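**PRESS RELEASE**

**Can a machine make your bed? Firkitov publishes its first chore report**

Putham, Wed 15 March
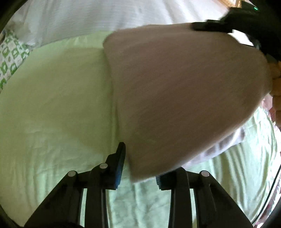

Readers of our newsletter had asked for one thing above all, namely that we stop saying "soon". Mfinanga wrote to us in December that a company which promises a household robot every year should at least once tell people what such a robot cannot do. We think this is a fair request, and the report we publish today is our answer to it.

Firkitov, the Putham company for household and shop automation, has tested how far machines have come with ordinary chores. The report is called "Not Yet, Nearly, Now" and is free for everyone to read. It covers 591 trials, made in 2 settings: a furnished flat and a small shop with a stockroom. Each trial was one chore from start to finish, with a time limit, and it was judged by a person who had no part in building the machine.

**Beds and linen: not yet**

Bed linen was the hardest subject of all. A cup keeps its shape when you lift it. A sheet or a pillowcase takes a new shape every time, and it hides its own corners and hems. Our machine could find the edge of a cloth lying flat, and it could pinch it and pull it. When the cloth was bunched together with other cloth of a similar colour, it often took hold of two layers, or of the mattress cover below.

Soft items must also be held in more than one place. People do this without thinking: one hand pinches the hem, the other supports the weight, and the fingers feel when the cloth begins to slip. For this reason much of our learning material comes from gripper tools which a person holds and moves by hand. The person does the chore, and the tool records how the fingers open and close. We now have 3,000 such recordings, most of them with textiles. They have helped a lot with the pinching. They have helped less with the question of what to do next when the pillowcase lands inside out.

In the present state, the machine can straighten a duvet that is already on the bed. It can lay a folded pillowcase at the head end. To put a fitted sheet on a mattress is outside its ability, and we give no date for it.

**Dishes and tables: nearly**

Clearing a table went better. Plates, bowls and mugs of usual size were carried to the kitchen side without damage in most trials. Thin glasses with stems were left out after the first week, as the insurance for the flat did not like them. Cutlery is slow. The machine picks up one fork, carries it, comes back, and picks up the next one. A person who wants to have breakfast in the same room will lose patience, and several of our testers did.

Wiping the table is possible when the table is clear. The machine wipes the whole surface in lines, also where it is already clean, and it does not notice a sticky spot which needs a second go. We are working on this and expect a better result in the next report.

**Shop floor: now, with conditions**

The best results came from the shop. Boxes of the same size can be moved from the stockroom to the shelf, and the machine can turn them with the label to the front. In the last series of 100 shelf trials it worked without any help from staff, as long as the aisle was free and the boxes were closed. Open boxes, bags of rice and anything hanging on a hook are still a job for people.

We also tried the folding of T-shirts for the display table. The shirts were folded, but not as neatly as the shop wanted, and the staff folded many of them again. We have put this chore under "not yet", although our own engineers would have preferred "nearly". The discussion about it is printed in full in chapter four.

**How we judged**

A chore was counted as done only if the result would be accepted in daily life. For the bed this means that you would leave it so in the morning. For the shelf it means that a customer can reach the goods and read the price. Trials in which somebody had to step in were counted as failed, even when the help was very small, for example pushing a cushion a little to the side. We know that other companies count this in a different way. Our numbers will therefore look lower, and we ask that they are not compared directly with those in advertisements.

The flat was not changed to make it easier for the machine. The bed stayed against the wall, the linen had patterns, and the cables of the lamps were where the tenants of such a flat would have them. In an earlier study from our company everything was plain white and the bed stood in the middle of the hall. The results were nicer, and they were not very useful.

**What comes next**

The next round of trials will be made together with Pekano, which runs laundry services for guest houses. The subject will be only textiles: towels first, then pillowcases, then duvet covers. Towels are a good beginning. They have four clear corners, they are thick enough to grip well, and guest houses have a great many of them. Pekano will provide used linen from daily business, with all the loose threads and shrunken hems that belong to it.

Firkitov does not take orders for a household machine at this time. The shelf machine is available for trial use in shops in the Putham area, and interested shops are asked to send us the width of their narrowest aisle together with their request – this is the first thing we will ask in any case.

**About Firkitov**

Firkitov develops machines and gripping tools for homes and small shops. The company is based in Putham, where it also keeps its test flat. Visits to the flat are possible for press and schools by appointment.

**The report**

"Not Yet, Nearly, Now" can be requested in print or as a file from the Firkitov press office in Putham. The full list of trials, including the failed ones, is in the appendix. Reprinting of text and tables is free of charge if the source is named, and we are thankful for a copy.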